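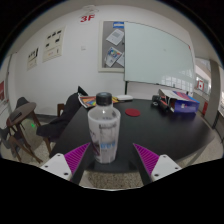 About Ornon

Ornon is a small workshop that tests grippers for picking up everyday items: bottles, cups, mugs, tools. Bastian Grube and Carola Ehlers set it up after both had left Jaswood, and there are now 7 of us.

Much of our work comes from faults, and the one we get asked about most is the Atance hold fault. In May a customer's arm let go of a full bottle over a walkway. The control software still showed a firm grip.

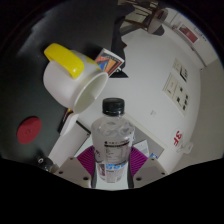 We went through 1,088 logged grips and found 265 where the reading stayed high after the fingers had begun to open. The cause was a worn finger joint that stuck under load, so the sensor was measuring friction in the joint – there was no pressure on the bottle at all. Nobody was hurt. Mühlbauer, who had supplied the joint, changed the part, and we now repeat the hold test over 2,000 times before a gripper goes back to its owner.

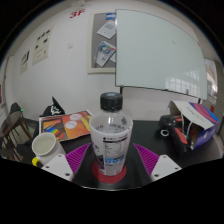 Carola Ehlers would still like the joints checked by hand every week, whatever the software says. A sensor can be wrong for a long time, she says, before it drops anything.

Fault reports are published in full on our reports page.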